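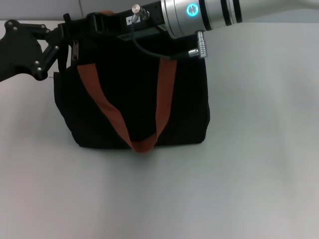 Call for poets and first readers: the Sarkalero anthology

Parley is a small poetry press in Skaluvby, and we are putting together our next anthology, which we have been calling Sarkalero for so long that the working title has become the title. We would love to have your poems in it, and if you don't write poems but read a great many of them, we may well want you too, so please keep going to the second half of this page.

The book is for poems about talk. We mean that as widely as you like: phone calls, arguments in the car, what the dentist says while your mouth is full, prayers, gossip, the things people shout at a ballgame, the long silence after somebody asks how your mother is doing. Our last two collections leaned toward landscape, and lovely as they were, we found ourselves missing voices. Rhyme is welcome. So is free verse, and so are funny poems, which we think get turned away too often by people who laughed at them first.

What to send

You may send up to 4 poems, none longer than 2 pages. Please put them all in one file, with your name on the first page only, and start each poem on a new page. We are happy to look at work that has appeared on your own blog or been read aloud at an open mic, but we can't take anything that is already in a book. If you are sending the same poems elsewhere (and we hope you are, it's a hard enough business), just drop us a line if one gets accepted.

You don't need to have published before. A cover letter is nice to have and does not need to list anything. Tell us where you live and what you've been reading. Translations are fine as long as you have the original poet's permission and send us both versions.
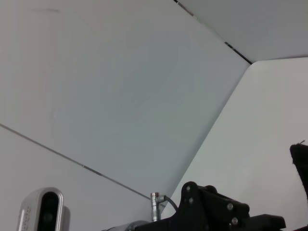 Please take some care with how your poems sit on the page, because we set them as close to your own layout as the book allows. If your stanza breaks matter, make them plain. If a line is meant to hang out past the others, leave a note at the bottom saying so, and we will fight with the software on your behalf. We are fond of poems with a bit of a gap in them, the kind where one part leans up against the next like two white panels with a thin dark seam between them, almost touching and then not quite, and a gap like that is very easy to lose in typesetting if we can't tell that you meant it. A PDF alongside your regular file helps us a good deal.

First readers

We are also looking for 2 first readers to help us get through the pile. You would read a share of the poems at home, at your own pace, and write a sentence or so on each, and then join us for 4 evening meetings over the summer in the upstairs room at Shetty Books, where we read the maybes out loud and change our minds. You don't need a degree. We would like someone who reads outside their own taste and can say why a poem they dislike might be a good one. We pay a modest flat fee for this, and there is generally soup.

First readers can't submit to this anthology, I'm afraid, so you will have to pick. To apply, send a short note about a poem you have gone back to more than once, and tell us what keeps bringing you back. Please don't send a resume.

Dates and practical matters

Poems and reader applications are both due by the end of the day on Tue 20 May. There is no fee to enter. Every poet we publish gets a small payment and copies of the book, and you keep all rights to your work. The anthology comes out in October with a reading at Shetty Books, and anyone who can't make the trip to Skaluvby is welcome to send a recording for us to play.

Send everything through the form on the Parley contact page, with "Sarkalero poems" or "Sarkalero reader" in the subject line. We answer every message, though it can take us a while, so please be patient with us and feel free to nudge.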